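Cell 10 walk-round, before the sorting job goes back on
Unit: Stiveck two-arm bench cell
Checklist version 82
Date: 2021-02-21

I've kept to the order on the sheet this time, apart from the floor fixings, which I did first while I was already on my knees with the torch.

1. Floor fixings and posts
OK. All the bolts still line up with their paint marks. I put a spanner on the two at the back anyway (old habit) and neither of them moved.

2. Emergency stops
OK. Pressed both, both dropped the arms out straight away, both reset from the panel. The one by the door is stiffer than I'd like, so please give it a proper shove when you test it and don't just tap it.

3. Door switch
OK after a fiddle. First go, it didn't register as shut. There was a bit of swarf in the slot, which I picked out with a cable tie, and it's been good for every try since. I've put a spare on the Fosetti order all the same.

4. Cables and hoses
Needs watching. The sleeve on the right arm has started to go shiny where it rubs at full stretch. No wires showing! I've moved the clip along a bit and marked the old spot in pen so we can see whether it spreads.

5. Joint caps and covers
OK. All seated, no cracks, no weeping grease. Gave them a wipe with the blue cloths, not the solvent ones, as they cloud the plastic.

6. Clearance between the arms
Done in the simulator first, then at slow speed on the real thing. I ran the Villca layout with the red tray on the right arm's side and cubes out across the middle, so that each arm has a reason to head for the centre of the table.
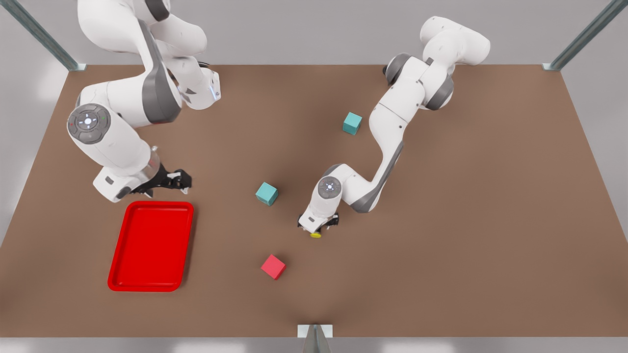
No clashes flagged on any of the runs, and the log number is 408 if you want to play it back. I'd still like the left arm to lift a touch higher before it swings across. It's inside the limit but it makes me wince, and whoever changes the tray next will probably bring in a deeper one and forget to tell the model.

7. Grippers
Left: OK. Right: one finger pad was worn on the inside edge, so I swapped the pair. Old ones are in the tub marked Ulonard, please don't refit them. Open and close checked by hand and from the pendant.

8. Home position
OK on both, though the left took two goes to find it from cold. Error 983 came up once and cleared on reset. If you see it again, write it down, even if it clears.

9. Table top
OK. Wiped over and checked for lifting at the corners.

Still to do: the sleeve, the new door switch, and a fresh label for the isolator because the old one has faded to nothing. Cell is fine to run at reduced speed until the sleeve's been looked at again.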